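### 4.2 Denials in the year-end statements

We turn next to the denial, a form of official speech that has aged better than most. Our collection holds 2,536 statements issued by the governments of Niltitz and Brinedberg over 30 months of unrest in the region. Of these, 100 were coded as denials of influence: a spokesperson was asked whether the government had a hand in events next door, and said it had not.

Coding them was duller than it sounds. A denial had to name an event and had to disown it. Statements that merely expressed surprise were set aside, although the Brinedberg foreign office was surprised so often during the spring that we briefly considered giving surprise its own category. Two coders read every text. Where they disagreed, a third read it too, usually with a sigh.

The first pattern is timing. Denials bunch up late on Friday and in the last working days before a holiday, when the press room is thin and the reporters still in it are thinking about trains. The second is length. A denial of something small (a delayed grain shipment, a canceled visit) runs to several paragraphs and often comes with an attachment. A denial of something large, such as helping to topple a cabinet, tends to fit in one sentence. We have no theory that explains this fully, but it did make the large ones quicker to code.

The third pattern concerns what happened to the denials once they left the building. We followed each one through the Mikkelsen news archive and through Skeser, the message board where much of the region does its arguing. In the archive, most denials were quoted once and dropped. On Skeser they had a longer life. Seven of them became stock phrases, pasted under unrelated posts on parking, soccer and the price of eggs, and were still in use when our collection closed. One, "we were not in the room," had by then lost any link to the cabinet crisis it was written for, and several users seemed to believe it came from a film.

Figure 3. Snack pouch held in a hand-held gripper.

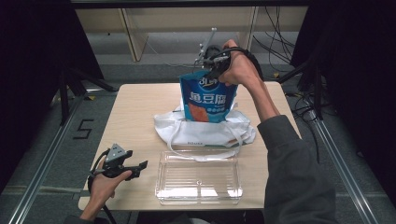 Did a denial make readers on Skeser less likely to repeat the original claim?

Mostly it had the opposite effect: the claim was repeated more often in the week after a denial than in the week before, and often by users who had not mentioned it until then.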